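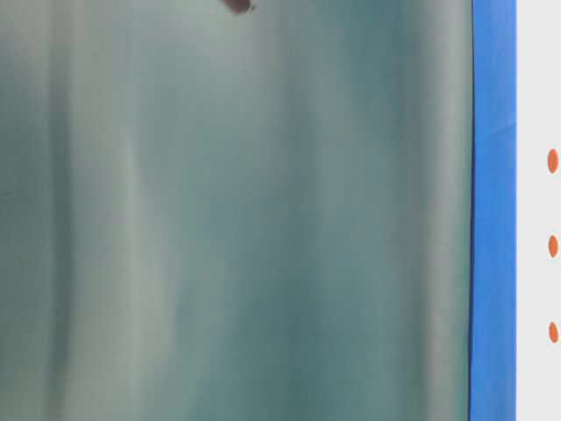
I've been hoarding sitcoms on a wheezing laptop for years, so when Joar Nygård told me his family had moved their whole collection onto a Jiscombe box, I caved and bought one. It's a little media player that sits under the telly, holds your ripped discs and recordings, and plays them without any internet at all. Mine has been going every night since July and I love it to bits!

First up, capacity. I've loaded 700 half-hour episodes and there's still plenty of room for the Christmas specials. Everything is sorted by series and season, and if you've got two versions of an episode (the broadcast cut and the longer one from the DVD) it keeps both and lets you pick a favourite.

The feature I bought it for is Rerun Mode. You choose a handful of shows and it builds you an evening of telly, in order, the way a channel used to. Mine starts at 7.30 with an episode of Castaño, then two of Wusimow Street, and by then someone's made toast and we're stuck on the couch till eleven. 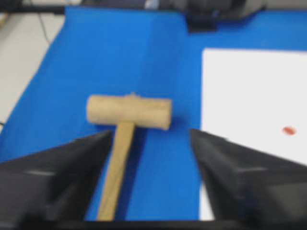

It remembers where each show is up to as well, so if you skip Tuesday you don't lose your place. My housemate Florencia Bravo runs her own profile and is on season four of Castaño while I'm still back in two, and we haven't had a single spoiler yet — at least not from the box.

Picture quality on the old stuff is lovely. There's a setting called Original Shape that leaves nineties shows square instead of stretching everyone's faces, and colours come through warm without going orange. Even the cheap sets look good, and I mean properly cheap, the sort of sitcom bar where every prop is bare pale timber, down to a knob with a rounded cap and a groove cut round its middle. On my laptop that groove would've been mush. I've started noticing wallpaper!

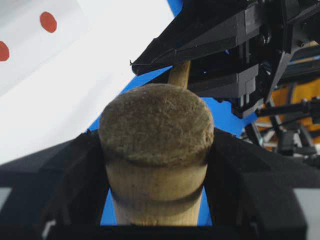

Sound is the weaker side. Laugh tracks come in a fair bit louder than the dialogue on some of my older discs, and Night Level only half fixes it. I ended up plugging in a small Hakotham speaker, and that sorted it. The remote is good, with chunky buttons and a grippy back, though a plain wooden thing with a rounded cap and a shallow groove like that one would be easier to find down the side of the couch. There's no backlight either, so I've learned the pause button by feel.

Setup took me 11 minutes, most of it typing in the wifi password for an update you can skip.

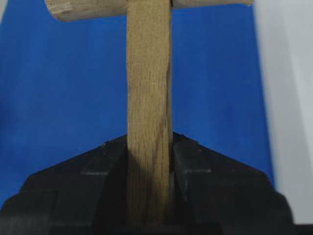 Pale timber, with the grain showing.

I paid $148 on sale and I'd pay it again tomorrow — four and a half stars, and the missing half is for the laugh tracks.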